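Notebook, Monday, scene-mapping bench

Carried on with the Foltau walk-through data. Subject is the drainage reserve behind the footbridge, used as the training ground for outdoor recovery searches. Mannequin placed in long grass, position logged by total station before the search teams went in. Question remains whether the handheld scanner alone can fix the position well enough for a coroner's brief, or whether we keep towing the tripod out.

Registration, run 4: used the footbridge abutment, two fence posts and the signal box as common points. Residuals fine on the abutment, poor on the fence posts. Posts lean and the two crews picked different heights on them. Will specify base of post, north face, in the procedure.

Run 11 repeated the same ground with the line marked at 1000 mm spacing. Slower, but the grass edge resolves and the flattened track from the embankment can be followed all the way in. In run 4 the track breaks up about halfway. Kept both point clouds. Do not overwrite run 4, Ashour want it for the comparison section.

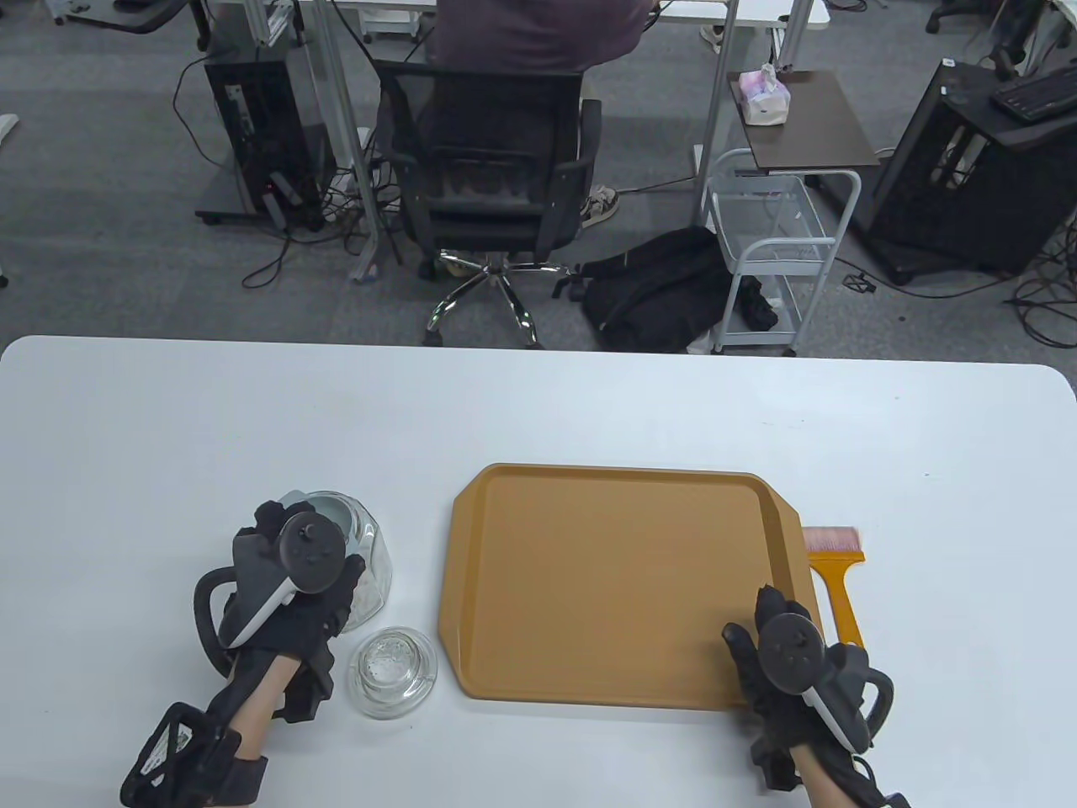
White table, jar at left, yellow tray.

Flerkitz software: import fails silently above 3000 photos per project. No error, it just drops the remainder by file time, so the last part of the search line disappears. Workaround is to split by sector and merge after alignment. Sector names must match the evidence log exactly (A1, not A-1), otherwise the merge makes a second layer and the markers end up doubled.

Time stamps. Scanner clock was still on standard time, tablet had gone over. All entries from the tablet are one hour ahead of the scans. Corrected in the working copy only, originals left as recorded, offset written on the cover sheet. Same fault as in September. Add a clock check to the kit-out list, before batteries.

Faston markers: the printed numerals wash out in low sun. Legible in the late morning set, unreadable in the 7 am set even with exposure pulled down.
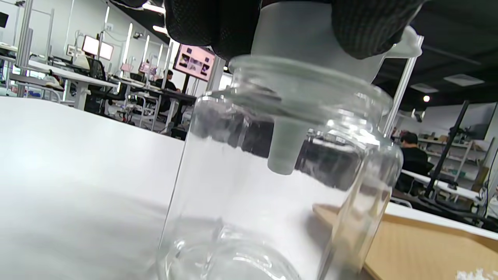 Matte stock ordered. Until it arrives, early sets need a close-up of each marker with the scale bar in the same shot, and the number called on the audio log.

Draft diagram exported at 1:200. Rail corridor boundary came from the council layer and sits visibly off the fence in the scan. Labelled it "indicative". Anyone measuring distance to the tracks should take it from the near rail, never from the boundary line.

Still open:
Fence post heights, re-pick run 4.
Ask Flerkitz whether the photo limit is per project or per licence.
Second operator to repeat the body position from run 11 without seeing the total station figure.
Grey balance card missing from kit, check the van.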